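4. Airing and Turning the Mattress

4.1 Before you start

Your Bromeck mattress is delivered rolled and pressed flat. After you open the bag it needs time to take its full height. Please wait one full night before you sleep on it. In a cold room the foam becomes stiff and can need two nights.

When the mattress is new you may notice a light smell. It comes from the closed bag and goes away with fresh air. Open a window and leave the mattress without sheets during the day.

CAUTION: Do not open the bag with a long knife. Use the small plastic cutter from the accessory pack and pull it away from the mattress. Cuts in the cover are not included in the guarantee.

4.2 First airing

1. Put the mattress on the bed base with the label side down.
2. Remove all of the plastic, also the thin inner layer at the corners.
3. Press the middle with flat hands a few times to help the air come in.
4. Leave the mattress uncovered until the corners have the same height as the middle.

If one corner stays low after 20 hours, turn the mattress over and wait again. Wrinkles in the cover are normal in the first weeks. You can make them smooth with your hand, from the middle to the side. Do not use an iron on the cover, also not on the lowest heat.
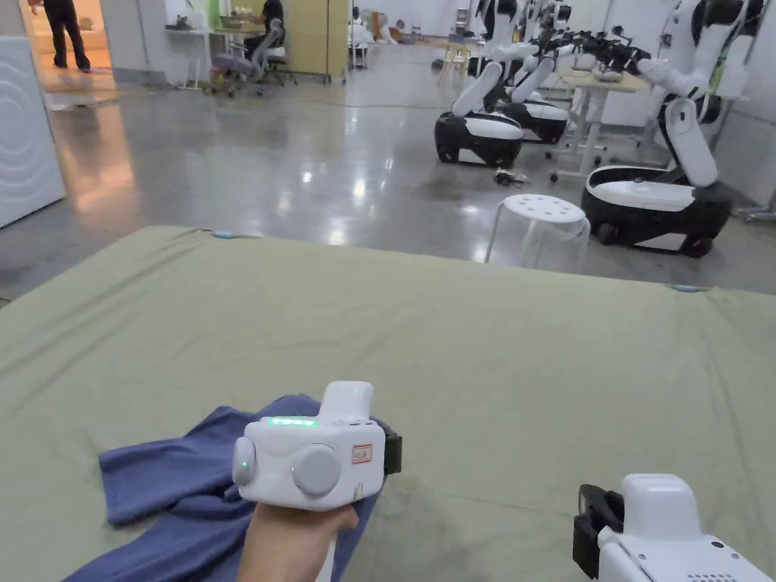
4.3 Turning the mattress

The Neltance model has the same foam on both sides, so it can be turned over and also rotated head to foot. The Clancombe model has a soft upper layer on one side only. Rotate the Clancombe, but never turn it over.

Do this every March and every September. In the first year, it is better to do it one more time, in June.

1. Take off all bedding and move lamps and glasses away from the night table.
2. Two persons stand at the two long sides. The double size weighs more than 17 kg and it is difficult to hold alone.
3. Slide the mattress toward the foot until one third is over the edge of the base.
4. For rotating: keep it flat and turn it slowly, like the hand of a clock.
5. For turning over (Neltance only): lift one long side, stand the mattress on its edge, and let it down to the other side.
6. Push it back to the head of the base and check that it lies straight.

NOTE: Do not lift the mattress by the fabric labels. They are sewn only in the cover and will tear.

4.4 Cleaning the cover

Remove dust with the soft brush of the vacuum cleaner, on low power. For a fresh spot, press a dry cloth on it first and do not rub. After that use a cloth with cold water and a little mild soap. Try the soap in a corner before you use it on the top.

The cover can be taken off by the zipper. If you wash it, close the zipper first and choose the delicate program. Do not use bleach or a dryer. The foam itself must never be washed.

CAUTION: Put the cover back only when it is fully dry. A damp cover can cause mold in the foam.

4.5 Spare parts

Replacement covers are ordered with the part number 888 and the size of your mattress. Covers for the older Chu series have a different zipper and do not fit.

Text revised May 18, 2015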